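3장. 첫 청원 올리기 (니라르 주민청원 도구 설정)

안녕하세요, 이 안내서를 쓰고 있는 조마르 사몬테(Jomar Samonte)예요. 2장에서 계정까지 만드셨다면 어려운 고비는 넘기신 거고요, 이번 장에서는 드디어 청원을 하나 올려 볼게요! 저는 동네 버스 막차 시간 늘려 달라는 청원으로 처음 써 봤는데, 그때 헤맸던 부분을 그대로 적어 둡니다.

1. 왼쪽 메뉴에서 '새 청원'을 누르고 지역을 고르세요. 시 단위까지만 고르면 담당 부서가 안 잡히니까 꼭 동까지 내려가 주세요.

2. 제목을 씁니다. 저는 "막차 시간 연장"처럼 짧게 썼어요. 목록에서는 앞의 19자까지만 보이니까 중요한 말을 앞에 두시고요.

3. 본문에는 요구 사항을 2개까지만 넣을 수 있어요. (저는 욕심내서 더 썼다가 저장 버튼이 회색으로 바뀌어서 한참 들여다봤네요.)

참고: 본문은 자동 저장되지만 첨부 파일은 안 돼요. 첨부는 맨 마지막에 하세요.

4. '서명 목표'에 숫자를 넣으세요. 기본값은 137명이에요. 작은 동네면 그대로 두셔도 괜찮고, 저는 183명으로 올려 잡았어요.

5. 공개 범위를 '주민'으로 둘지 '전체'로 둘지 정하세요. 조례를 바꿔 달라는 청원이면 저는 '주민' 쪽을 권해요. 의원실에 전화해 보면 어느 동 사람들이 서명했는지부터 묻더라고요.

주의: 공개한 다음에는 지역과 서명 목표를 못 고쳐요! 제목이랑 본문 오타는 고칠 수 있는데, 수정 기록이 서명한 분들께 전부 보입니다.

6. '미리보기'를 눌러 휴대폰 화면으로 한번 읽어 보세요. 문단이 길면 여기서 확 티가 나요.
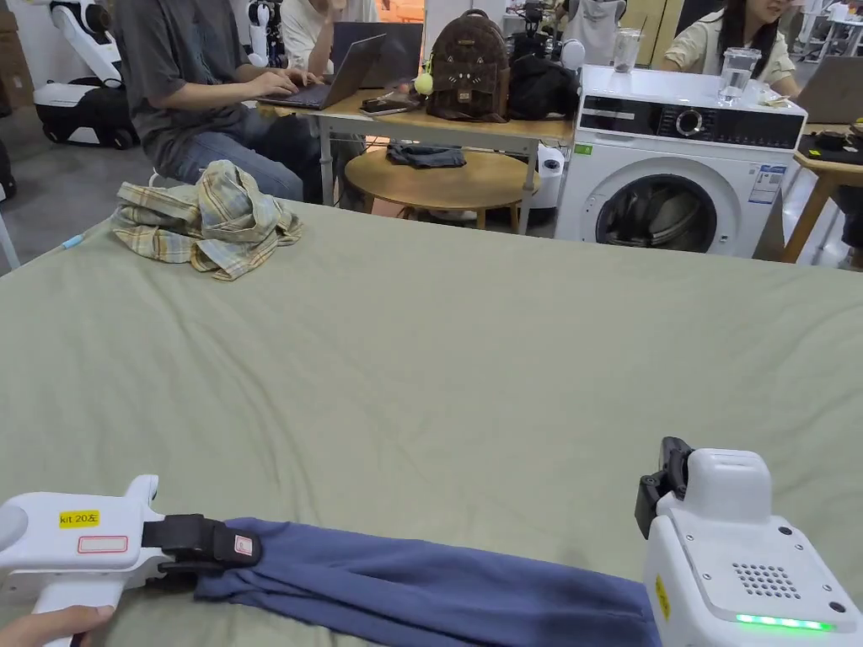 7. 다 괜찮으면 '공개'를 누르세요. 확인 메일이 오고, 메일 안의 링크까지 눌러야 진짜로 올라갑니다. 메일이 안 보이면 스팸함부터 열어 보시고요.

8. 공유 링크를 복사해서 단체 대화방에 올리세요. 링크만 툭 던지기보다 왜 시작했는지 한두 줄 붙이는 게 좋아요. 필리포스(Filippos Mavromatis) 님은 종이 서명지도 같이 돌리셨는데, 종이 서명을 옮겨 적는 방법은 5장에 따로 있어요.

참고: 예전에 쿠도(Kudo)에서 만든 청원을 가져오실 분은 7번까지 하지 말고 6번에서 멈춘 다음 4장으로 가세요. 공개한 청원에는 가져오기 메뉴가 안 뜹니다.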